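The Long Way Around a Laundry Room

When the old seed warehouse on the edge of Tramau was turned into a residence hall for nursing students, most of the talk in town was about the big windows. They are lovely windows, and I have stood at them longer than my deadline liked. But the part of the project I keep coming back to is down a short flight of steps at the north end, where the laundry used to be a hallway and is now the room everybody seems to pass through on the way to somewhere else.

The building belongs to the Clisasska nursing school, which bought it after it had sat shut for 32 years. Batista, the design firm hired for the conversion, was handed a brick shell, a roof that needed a good deal of love, and a wish list that ran on for pages. Bedrooms came first, of course. After that came the study rooms, a kitchen on each floor, and then, tucked near the end, a polite request for "somewhere decent to wash uniforms."
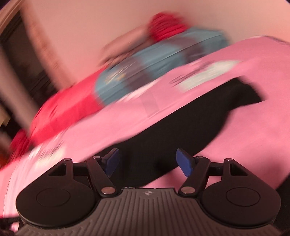
We asked for a window down there and expected to be told no, Pumelo wrote to me after an early version of this piece went up on the school's site. The first drawings had the machines against the outside wall, and once they moved over to the stair side there was daylight to fold by. I'd trade the fancy lobby for it any day.

I heard much the same from others, and it sent me back to the drawings with a better eye. Moving the machines sounds like a small thing. It meant rerouting the drains under a slab that had been poured for loaded wagons, and it held up work on that end of the building until November. The builders grumbled, and then they got out the saws and did it, and did it well, with the cut line so neat you have to hunt for it along the baseboard.

The bedrooms upstairs were a different sort of puzzle. The warehouse columns stand where they stand, and they don't care a bit where you would like to put a door. Batista drew shared rooms that fit between them, with the closets built out on the corridor side to keep hallway noise off the sleepers (night-shift students will tell you at length how much that matters!). The brick was left bare in the corridors and covered inside the rooms, where it had been shedding grit for years.

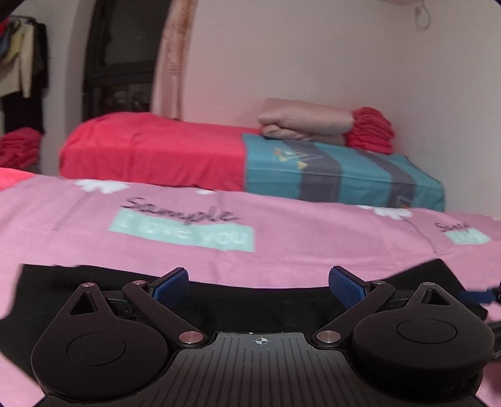 Keeping the building in use

The school couldn't wait for everything to be done at once, so the work went ahead in 4 phases. Students moved into the south end while the north end was still full of scaffolding, and a temporary wall ran up through all the floors between them. Noisy work stopped at two in the afternoon so that people coming off nights could rest, and the contractor took to starting at dawn to make up the time. It was a fussy schedule — the sort that gets pinned up, crossed out and pinned up again — and it came in nearly 1080 hours of labor over the first estimate, most of that spent on the roof.
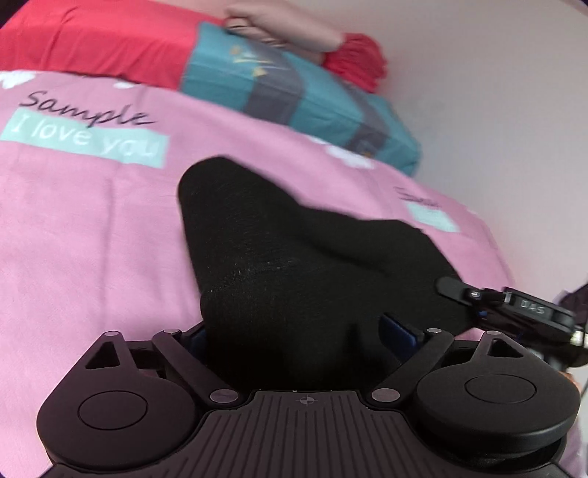
Clisasska School of Nursing | Campus Planning and Housing Office

The roof deserves a few words of its own, seeing how much of the money went there. Several of the old timbers had gone soft at the ends where the gutters leaked, and the crew cut back to sound wood and spliced in new pieces from below. You can find the joints if you lie on your back in the top-floor lounge, as I did, to the puzzlement of a few people trying to study. The new wood is paler and will darken in time.

There is still a list of things to finish. The bike shelter is waiting on a permit, the elevator has its moods, and the garden on the loading dock is mostly bare dirt and good intentions. The planning office hopes to have the dock planted by spring, with benches along the brick where it catches the afternoon sun.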